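Metal cabinet tops: repaint or leave bare?

khoarau
Posted in June
We have a gray metal cabinet from Besnard that gets used as a work surface. Top is 800 mm deep. The finish is going shiny where things get slid across it. Wiltis quoted 70 for a can of two-part epoxy. A replacement top is 1770 before freight. Has anyone recoated one in place?

tbailly
Yes. Degrease, scuff with 320 grit, wipe, two thin coats. Leave it overnight between coats. Don't skip the scuffing or it will peel at the corners.

khoarau
Current state of the top. The reflection is slight but it bothers me under the overhead lights.
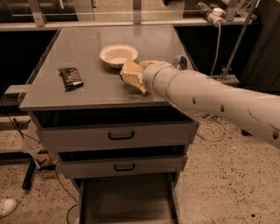 Corinne Ridgeway
Disagree on epoxy. It chips under point loads and then you are sanding the whole top again. I would put down a 2 mm rubber mat and stop there.

tbailly
Mats trap grit and solvent. We pulled one up at Virkton and the paint came with it.

Corinne Ridgeway
What was the mat glued with? Mine is loose laid and gets lifted every month.

tbailly
Contact adhesive. Fair point.

khoarau
Loose mat would slide on this finish. I'll test the epoxy on the inside of a door first and post the result.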